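Textile Care, Unit 4: Washing, drying and why your colors go dull
Handout to go with the talk, updated 20/06/2024

Okay, so this is the unit people think they can skip, and then they come to me in January with a gray shirt that used to be white. I've typed up most of what I say in class, plus a few bits I always run out of time for. Bring it with you, scribble on it, spill coffee on it if you must.

1. What washing does

Three things get dirt off cloth: water, soap and movement. Water loosens the stuff that dissolves by itself, like sweat salts and sugar. Soap (or detergent, and we'll get to the difference) deals with grease. Movement knocks the rest free. Heat speeds all of it up, and so does time. If you take one away you have to add more of another. A cool wash needs longer or needs a better detergent. A short wash needs more heat or more rubbing.

I like to picture a detergent molecule as a tadpole. The head likes water and the tail likes grease. A whole crowd of tails gets into a greasy spot, the heads stay out in the water, and the grease gets lifted away as a tiny ball with heads all over the outside. Those little balls are called micelles. You do need that word for the quiz, sorry!

Soap works the same way, but in hard water it joins up with the calcium and makes scum. Scum sticks to cloth, and it's a big part of that gray look. Detergents mostly don't do this, so most of us use them now. If your kettle gets crusty inside, your water is hard.

2. Dye, and how it leaves

Dye can sit in a fiber in a few different ways. Reactive dyes on cotton form a real chemical bond, so they hang on pretty well. Direct dyes are held much more weakly and come out a little with every wash. Indigo mostly sits on the outside of the yarn, and that's why jeans wear pale at the knees.

So what makes a color look tired? Some of it is dye washing out. Some of it is light – blues and purples can be bad for this, depending on the dye, and a sunny line does more harm than people expect. But a surprising amount is fuzz. Rubbing breaks the ends of the fibers and they stick up, and a fuzzy surface scatters light, so the color looks paler even when most of the dye is still in there. Turning things inside out puts the fuzz where you won't see it.

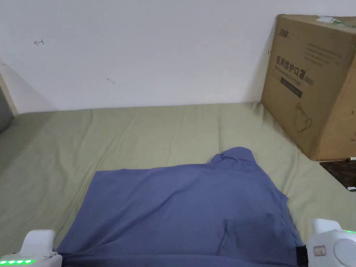

Fig. 1. Blue-violet shirt laid out on a pale green sheet.

Judging color is harder than it sounds, by the way. Your eye compares everything with whatever is next to it. Put a blue on green and it leans toward purple, put the same blue on purple and it starts to look greener. When we do the fading exercise, use the plain white card from the front bench and stand by the window. Please don't do it under the yellow lamp at the back. Every year somebody does, and the results are all over the place.

3. Temperature

The Taron washer in our workroom has a dial in Celsius, so get used to it. The highest setting we use is 60, for towels and white cotton bedding. Everything colored goes in cooler. Wool and silk get a cool hand wash, or the wool program if you trust it (I trust it for socks).

Wool shrinks in the wash mainly through movement, with heat and water helping. The fibers have scales, a bit like a pine cone, and when they rub past each other the scales catch and can't slide back. That's felting. You can't undo it. You can stretch a damp sweater and get a little back, but a properly felted one is a hat now.

Cotton shrinks for a different reason. The yarns were pulled tight when the fabric was made, and the first warm wash lets them relax. Most of that happens early on, so pre-wash your yardage before you cut it. I know, I know, you want to start sewing.

4. Dosing and loading

More detergent does not mean cleaner. Too much leaves a film, and the film grabs dirt. Read the box, then check your hardness against the table on the back of it. The one we keep in the cupboard is Bredska, which is fine, nothing special.

Fill the drum loosely. I tell people to leave room for a hand on top of the load. Stuff it full and nothing moves, leave it nearly empty and the spin goes lopsided and the machine bangs across the floor. Ours spins at 600 on gentle, enough for most of what we make here.

5. Drying

Hang knits over a rack, flat if they're heavy. Shake woven shirts hard before you hang them – two good snaps and you've saved yourself half the ironing. Tumble drying is quick, but look in the lint filter afterward. All that fluff used to be your clothes.

For the fading exercise:

Cut your strip of Bagheri cotton into 7 pieces.
Keep one back in a closed envelope, labeled.
Wash the others at the setting on your slip.
Dry them indoors, out of the sun.
Tape them in order on the white card and write what you see before you talk to your neighbor.

The exercise is worth 25 points, and most of those are for your notes, so a strange result with good notes will do fine.

Reading before next time: the chapter on stains in the Brornska booklet, up to the section on rust. Bring something stained that you don't mind ruining.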